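Hailstone

A hailstone is a lump of layered ice that grows inside a thunderstorm and falls once the storm can no longer hold it up. Hail is one of the most remarkable things the sky can make: solid ice, sometimes as big as a baseball, arriving in the middle of a warm May afternoon!

Formation

Every hailstone starts with a tiny core, called an embryo, which may be a frozen raindrop or a soft pellet of snow known as graupel. The embryo floats through a part of the cloud filled with supercooled water, meaning droplets that are still liquid even though they are colder than freezing. When these droplets touch the embryo, they freeze onto it and the stone grows.

Rising air, or updraft, does the lifting. A strong updraft keeps a stone in the growth zone longer, and long-lived rotating storms called supercells are especially good at this. Older books describe stones bouncing up and down many times like a yo-yo, but many large stones seem to form in a single sweeping pass across the updraft.

Layers

Cut a hailstone in half and you will often find beautiful rings of clear and cloudy ice. Cloudy layers form when droplets freeze at once and trap air bubbles. Clear layers form when the water freezes slowly enough for the air to escape (this is called wet growth). Very large stones can grow knobs and spikes, and some are made of smaller stones frozen together.
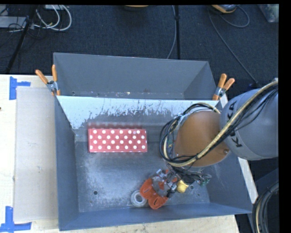
Gray metal bin with sloped sides, with a red and white polka-dot block on its floor.

Measurement

Observers measure a stone across its widest point, and often weigh it as well, before it melts. Foam pads wrapped in foil are a cheap and clever tool, as each stone leaves a dent that can be measured later. Weather radar adds the bigger picture by showing where hail is likely inside a storm.

The Vellholm Hail Survey, started by Henrik Diekmann and Birgit Kohlhase, set out 34 pads across open farmland and recorded 2,114 dents in its first season. Takeshi Kobori later compared the dents with stones kept in freezers by local residents, a wonderful set of samples that included several spiked ones.

Damage

Hail flattens crops, cracks windshields, and bruises roofing. Wind makes matters worse by driving stones sideways into walls and windows.

See also: Graupel, Sleet, Supercell, Updraft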